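I'd been meaning to talk to the woman who runs Zenwood, the tent and awning repair place out past the feed store, ever since she saved my grandmother's canvas tent last August. So I finally called, and she told me to come by before lunch and bring my own coffee (hers is terrible, she says, and she's right).

She's been at it 22 years. Before that she did hems and zippers at a dry cleaner in Eromberg and hated it. "Pants are boring," she told me. "A tent has been somewhere. You unroll it and pine needles fall out and you know these people had a good time."

I asked what she sees the most of, and I figured she'd say rips. Nope! "Mildew. People come home Sunday, they're tired, they stuff it in the garage wet. Then they're mad at me in spring." She charges $145 for a full clean and reproof and thinks that's too low, but she hasn't raised it in 3 years and doesn't seem in any hurry.

We got off on her sewing machine for a while, a big old Kallio that walks across the floor if she runs it too fast. She's had it apart 12 times. "I could buy a new one. I'd miss yelling at this one."
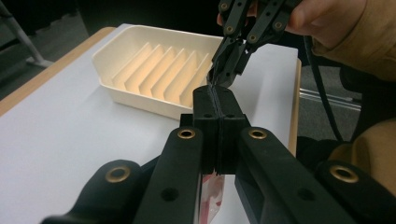
Corner work is the part she gets fussy about. She'll sew the patch three layers thick before she'll even think about making a hole, and then she spends forever picking the hardware. I like a round brass-colored grommet on black, like the ones in the photo, where the gold rim really catches the light, and I said so. She laughed at me. "Everybody likes the shiny ones. I like the ones that don't pull out." Then she went and put shiny ones on my tarp anyway, so I think I won that round.

She's booked into spring already, but she says to call about small stuff and she'll squeeze it in between awnings.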